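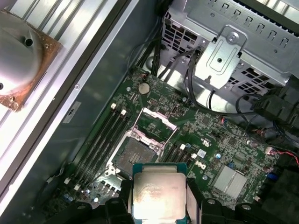
Xeon in the fingers, load plate up, Thursday afternoon

So today was all about the handling rules, which I have been putting off writing since August. Catinca Crăciun wants one page for the Ridton bench and I keep handing her four, oops.

What I've got so far: the fingers touch the edges of the chip and nothing else. Load plate open and lever up before the arm comes anywhere near the socket. No sideways moves once the chip is over the pins (I underlined that one twice!). If the arm stops for any reason, it backs straight up and a person looks at the pins with a loupe before anyone hits resume. Mogens thinks the loupe check should happen every single time, stop or no stop, and we went back and forth on it all through lunch. I think he's right and I'm just being lazy.

We still don't agree on when to swap the finger pads. The old Prelldale sheet says every 1000 picks, Catinca wants 400, and I'd go with hers because pads are cheap and boards are not. The log was at 271 when I left, so we have a little time to argue.

Also must add a line about wrist straps, for us I mean. I forgot mine after coffee and Mogens gave me The Look. Tomorrow: memory sticks, and a shorter page, I promise.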